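Table tips for recording with the hand-held gripper

At Hemano two people often record at the same white table, each with their own device. These are small habits that make the work easier. Most of them I learned by mistake. 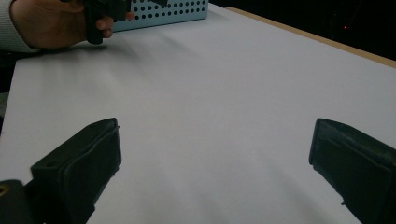 Before you start

Wipe the table with a soft cloth and let it dry. Crumbs and small threads are easy to pick up together with the object, and then you must repeat the example.

Pass a fingertip along both gripper fingers. If you feel a loose bit, cut it with nail scissors. Do not pull it.

Open and close the gripper 13 times without any object. Jayson Macaraeg taught me this, and I do it every morning.

During the recording

Begin each example with the gripper fully open and end it the same way. It is much simpler to cut the recordings later.

Move at the speed you would use to put a glass in front of a guest. My first 100 examples were too fast and we could not use them.

Change the place of the object a little every time. If the box always stands in the same corner, the system learns the corner.

When you drop something, keep recording and pick it up again calmly. We save these in a separate folder called Findau, and they are useful too.

Agree with your neighbor who moves first. Two arms over one table get in the way of each other.

For your hand

Hold the handle loosely. After 1000 examples in February my thumb was painful for a week, and Mared Pritchard showed me how to rest the wrist between two recordings.

Push long sleeves up if they touch the objects.

At the end of the day

Write the last example number on the paper list before you switch off. Ours is now 3078. Charge both devices overnight and leave the cloth on the hook by the door.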